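Minutes, October meeting of the Stavine Street laundry and drying room group

We got going a bit after 7 p.m., once the kettle had boiled and everybody had found a chair. I'm taking the minutes again (my turn came round fast!), so forgive the spelling.

Last month's minutes were read and agreed, with one fix: the Hutito dryer is on the left wall and I had put it on the right.

Money. We have 1291 in the account after paying the electric bill. The quote from Radulović for a new extractor fan came in at 2066, fitting included, and you could hear the groan. We talked it over for a good while - some of us want to wait until spring, some of us are tired of the mold above the window. Agreed to ask Iltov for a second quote and to see if the old fan can be repaired. I said I'd make the call.

Booking sheet. The new slots are working better than the old ones, though evenings are still a squeeze. We have 32 households on the sheet now, and nearly 30 of them seem to want the same two hours after supper. Agreed to try a late slot from 9 to 10:30 p.m. until the next meeting. The folks on the ground floor asked for no spin cycles after 10, and that seemed fair to all of us.

Lint. Please, please clean the filter. I brought this up myself and I'll keep bringing it up.

Things left behind. The shelf by the door is full again, mostly single socks and a very nice gray sweater. Anything still on it at the end of the month goes to the charity shop. Baskets are another matter, as people do come back for them, so they can stay under the folding table. Please put your apartment number on yours. Plastic ones with slotted sides are easy to mix up. 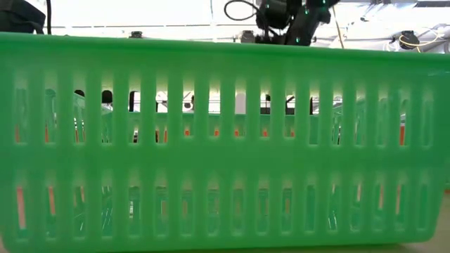

Can we leave wet washing on the lines overnight? Overnight is fine, as long as it's down by 8 in the morning so the next person can hang theirs.

Any other business. The door code changes on the first of the month and will go out by note under the door. The window latch is loose, and one of us has a screwdriver and will take a look.

We finished at 8:20. Next meeting same place, and it's the third floor's turn to bring cookies.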